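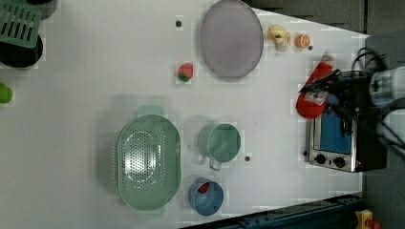
Réka Dudás
Ceramics workshop, glaze notes

March, morning

Opened the Tretanen kiln at 60 degrees and wow — the ash glaze finally broke over the rims the way Vilmos promised! Tile 108 is the best so far, soft green going to honey where it pooled. 109 crawled at the foot (my fault, dusty bisque). Bisque was 900, slow, no hold.

Sieved the rest of the Deák clay slip. Still gritty, so once more through the fine mesh. Lavender-gray would be a lovely color to chase next, flat and quiet like the big plate. 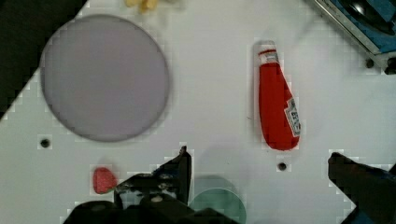 Next firing

Tiles 110 to 123, thinner coat, longer soak. Ask Zsolt for more cones.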